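Slide 6. Gripper comparison in sim, two-finger Stillel vs. Oltham. Say up front: 235 trials each, same arm, same controller.
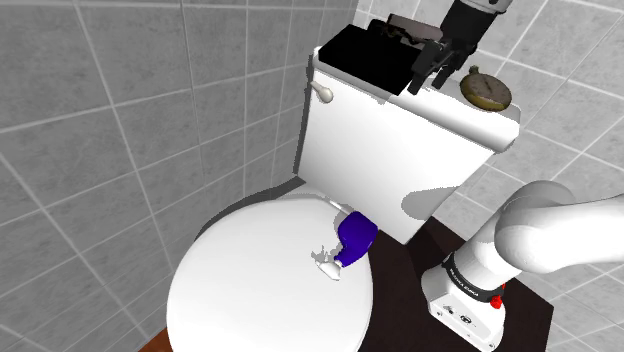

Overhead camera first. Position error is lowest from this view. The spray bottle on the seat cover stays in as a distractor.

Slide 7. Side camera. Oltham stalled in 21 trials. Mention Soo-ah's controller patch.

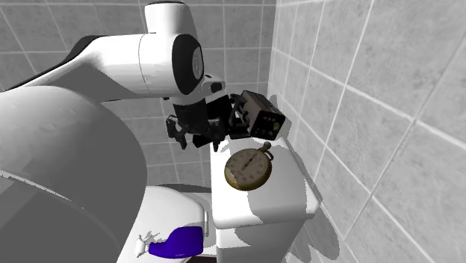
Stalls were all on approach. Don't go into gains here.

Slide 8. Wrist view, then questions. 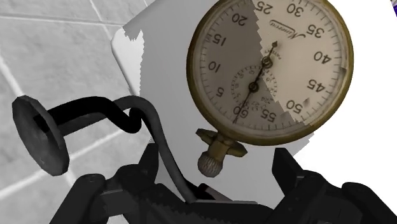
Wrist camera, fingers open, stopwatch crown in the gap.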